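The shop run, and why I keep a notebook

I moved out to Drodaswood in June and the nearest proper supermarket is in Vendham, two buses away. For the first month I shopped the way I had in town, a few bits whenever I ran out, and spent far too much on fares. Now I go once a fortnight and write everything down.

Snacks and bread are where most of my money used to go. 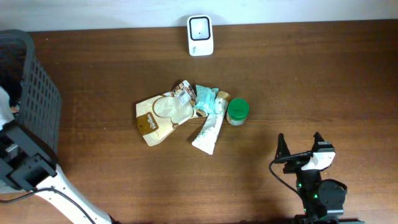
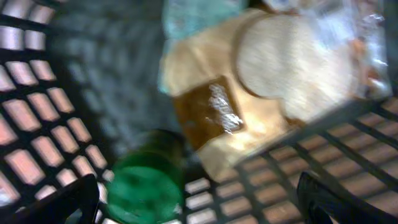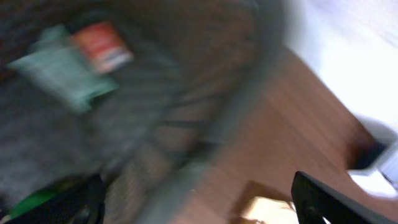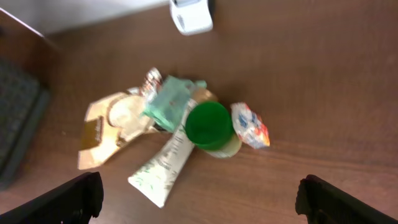
What the notebook says

I started with a cheap lined pad and two columns, one for food and one for getting there. In the first month food came to 149 pounds and the buses to 75. I had guessed the fares at half that.

The second month was better on fares and worse on food. I bought too much fresh stuff and threw out a bag of spinach and most of a cucumber. Gráinne Fahy at number four told me to plan the first week around fresh food and the second around tins and the freezer. She has lived here for years and has a chest freezer in the shed - I have one drawer, so I have to be choosier.

Bread freezes well if you slice it first. Milk freezes too, though it needs a good shake afterwards. Potatoes keep in the cupboard under the stairs, away from the onions.

The bus

The early one from the green gets into Vendham before nine and connects with the Lernar service. Coming back, avoid the school bus if you have a trolley. I take two rucksacks now, one on the front.

Next month I want to try the farm shop on the Lernar road for eggs and veg. It's a walk of 40 minutes each way, so I'll wait for a dry morning.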